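Kapitel 5: Zweiarm-Zelle einrichten und die Klammerübung starten

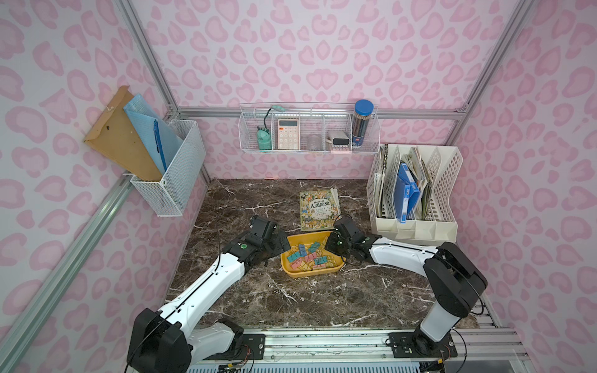
Abb. 5: Beide Arme über der gelben Schale mit den Foldback-Klammern.

Ich schreibe das Kapitel hier zum dritten Mal um, weil in der AG seit März wieder neue Leute dabei sind und ich am Ende doch jedes Mal danebenstehe und alles vorsage. Also bitte einmal ganz lesen, bevor ihr den Strom einschaltet! Kapitel 4 (Netzteil und Kabel) solltet ihr da schon hinter euch haben.

Vorbereitung

1. Hauptschalter aus. Schiebt beide Arme von Hand in die Ruhestellung und schaut nach, ob die Klemmschrauben an der Aluschiene fest sitzen. Wackelt ein Sockel, könnt ihr die Kalibrierung gleich vergessen.

2. Stellt die gelbe Schale ungefähr in die Tischmitte, sodass beide Greifer bequem drankommen. Auf den Millimeter kommt es mir dabei nicht an.

3. Klammern lose hineinschütten, Farben ruhig durcheinander. Ich hatte sie anfangs hübsch sortiert – das war für die Übung viel zu leicht.

4. Der Ablagekasten kommt nach rechts auf den Tisch, die Körbe bleiben an der Wand hängen. Das Buch darf hinter der Schale liegen bleiben, es gehört zum Aufbau.

Hinweis: Wer etwas umstellt, schreibt es ins Heft. Kieran hat einmal einen ganzen Nachmittag nach einem Fehler gesucht, und es lag an einem verschobenen Kasten.

Einschalten

5. Hauptschalter ein und warten, bis die Lämpchen an den Greifern grün leuchten. Bleibt eins dunkel: wieder ausschalten, Stecker am Sockel prüfen, neuer Versuch.

6. Programm »Plundov« starten und zuerst den linken, dann den rechten Arm anmelden. Die Reihenfolge ist wichtig, sonst sind die Seiten vertauscht und ihr wundert euch (ich mich auch, mehrfach).

7. Geschwindigkeit auf 49 stellen. Mehr schafft der rechte Ellbogen zwar, aber dann fliegen die Klammern.

Achtung: Solange die Arme unter Strom stehen, bleiben die Hände draußen! Auch wenn nur eine einzige Klammer danebenliegt. Erst Pause drücken, dann Hauptschalter aus, dann hineingreifen.

Achtung: Das dünne schwarze Kabel am linken Greifer braucht Spiel. Bitte nicht straff ziehen und nicht mit Klebeband fixieren – beim Drehen reißt es sonst ab, und Ersatz muss ich erst in Marsden bestellen.

Übung

8. Ein Durchgang besteht darin, eine Klammer zu greifen, anzuheben und wieder in die Schale zu legen. Fangt mit dem linken Arm an und nehmt den rechten dazu, wenn es flüssig läuft.

9. Nach etwa 200 Durchgängen speichern und neu kalibrieren. Wer das vergisst, merkt es daran, dass die Greifer immer knapp neben die Drahtbügel fassen.

10. Zum Schluss beide Arme in die Ruhestellung fahren, abmelden, ausschalten. Die Datei kommt in den Ordner Fallton, mit eurem Kürzel im Namen.

Bei Fragen zur Software wendet euch an Hayley Sugden, bei allem, was klappert oder schleift, an mich.

Ehab Radwan, Stand 02.02.2022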